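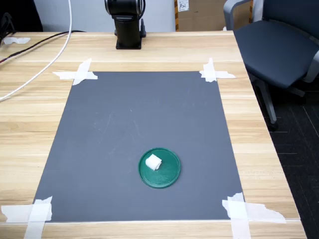

September 15, 2026. Planner notes, Cendside cell, table height and segmentation.

Picked up the plane fit again. The segmenter in Pamau removes the support surface by fitting one plane to the cropped cloud and discarding every point within a band of it. The band has been 5 mm since July and I have never had a good argument for the value. On the current setup it has to do two jobs. The gray mat taped to the table should go with the support surface, and the green lid should stay, together with whatever is on the lid. With the band at 5 mm the mat goes cleanly, but the tape at the corners does not always, because it is crumpled and stands proud in places. Leftover tape comes out as small white clusters, and the target on the lid is also a small white cluster. The old color prior is no help there at all.

Ran the replay set through the current head of main to get a baseline before touching anything. The set is 500 recorded clouds, all fixed viewpoint. In 49 of them the top ranked cluster is a piece of tape and the target is ranked second or lower. I looked through the 49 one at a time. Most are the lower left corner of the mat, where the tape patch is largest. The rest are spread over the other corners with no pattern I could see.

First attempt: crop the workspace tighter so the corners are outside it. Works on the replay set, obviously, and I don't want it. The crop is defined in the base coordinate system, so every time someone retapes the mat a little differently we would be editing a config file. Mervin did exactly that in July with the previous crop and it cost him a day, because the collision world reads the same file and he shrank both. Those two should be separate keys regardless. Opened a ticket, assigned to me.

Second attempt: fit two planes. Table first, then the mat as a second plane constrained to be parallel, then keep only clusters whose footprint lies fully inside the mat polygon. The tape patches straddle the mat edge by construction, so they fail the footprint test. The lid is well inside. This is more or less what Kiyoshi proposed in the review thread and I argued against it on the grounds that the mat is too thin to separate from the table by depth alone. That objection stands. The sensor noise at this range is larger than the mat thickness and the two-plane fit collapses to one plane whenever I let it run free.

What does work is getting the polygon from intensity. The mat is dark and matte, the wood is pale, the boundary is strong on all four sides except under the tape. So: project the fitted table plane into the color image, threshold, take the largest dark region touching the center of the workspace, convex hull, approximate to four vertices, intersect the extended edges. Extending the edges recovers the corners the tape covers. Then back-project to the plane and test footprints in metric coordinates.

Things that went wrong with this, in order:

- The lid is green but dark enough to merge with the mat at the threshold I started with. Harmless, it is interior to the hull.
- The small white target is a hole in the region. Also harmless for the hull, but my fill step ran before the hull and was eating time for nothing. Removed.
- The arm base at the far side of the table is black. When the threshold is loose, the base and the mat can join through the shadow region on some clouds and the hull becomes a pentagon with a spike toward the base. Fixed by masking the known base geometry out of the image first. We have the mesh and the extrinsics, there is no reason to be discovering our own robot by color.
- Cables on the table surface. Same failure, smaller. A morphological opening before the component search takes care of them. Kernel size is a guess and marked as such in the code.

The wood grain does nothing bad. I had expected it to put speckle in the mask but the streaks are too light to cross the threshold. Scuffs on the mat surface likewise, though I left a test in for a heavily worn mat, synthesized by blending noise into the color images.

Result on the replay set after all of the above: zero tape clusters ranked first. Target ranked first in all 500. I don't trust a clean sweep on data I tuned against, so Imani is going to record a fresh set with the mat shifted and rotated, and I will not look at it until the parameters are frozen in the branch.

Timing. The old path was one plane fit and a Euclidean cluster pass. The new path adds the image work and comes in well inside the perception budget on the cell computer. No plan to optimize further.

Separate problem, same afternoon. Halima asked why the planner in Urio sometimes takes a long way around to the pregrasp when the target is plainly reachable with a short move. Replayed her log, job 2619. The collision world has the table as a box with 5 mm of padding on top, and the lid was added as an attached obstacle from the segmenter output, as a convex hull. The hull was built from the lid cluster before the target was split from it. So the planner had a solid that included the target itself and filled in everything between the target and the lid rim. The straight approach intersects that solid, gets rejected, and the sampler finds something over the shoulder instead.

The split happens one node later than the collision update. It has been in that order since Beatrice wrote the first version, when targets sat directly on the surface and there was nothing to split. Moving the update after the split is a two line change in the launch graph. It does mean the planner sees a stale world for slightly longer on startup. I added a gate so that no plan request is served until the first post-split world has been published. Halima reran the same start state with the gated version and got the short path.

Also found while in there: the padding is applied twice. Once when the box is created, once by the default inflation in the planner config. So what the planner sees is 10 mm, not 5. Grasp poses on flat targets have been passing only because the grasp stage disables gripper-table collision for the last segment. Leaving the double padding alone for today. Changing it would alter every path we have recorded for the Turwood comparison and I want that run finished first.

Target split, for the record, since the code comment is wrong. It is done by height above the locally fitted lid plane and then by color distance. Comment says color only. The height step is the one that matters. The lid has a raised rim which sits above its own plane and would pass the height test, so the color step is what rejects the rim. Neither works alone. For a green target on this lid we would need something else, for instance an annulus fit on the rim.

The target is also soft, and the estimated box around it is not stable between clouds. Yaw is close to meaningless for something that near to a cube with rumpled edges. I have stopped treating yaw jumps of a quarter turn as errors and the tracker now folds yaw into a quarter turn range before filtering. That removed the visible oscillation in the pregrasp marker. Smaller jitter remains and looks like noise in the fold edges. Kiyoshi thinks a longer window, I think a better box fit. Not settled.

Rebuild note for whoever pulls this branch: message definition for the segmented scene changed. There is a new field for the mat polygon. Old bags will not replay without the converter script, which is in tools next to the bag splitter. Run it on a copy. It overwrites in place and I have not had time to change that.

Open:
- split the crop and collision keys into separate entries (me)
- fresh recordings with shifted and rotated mat (Imani)
- decide on window length vs box fit (Kiyoshi, me)
- double padding, after the Turwood run (Mervin)
- fix the split comment
- converter should write to a new file
- hull step fails silently if fewer than four edges survive the approximation. Currently falls back to the whole table polygon, which brings the tape clusters straight back. Should raise and stop the cycle.

Branch is mat-polygon. Tests pass locally. The build server has not picked it up yet, queue was full when I left.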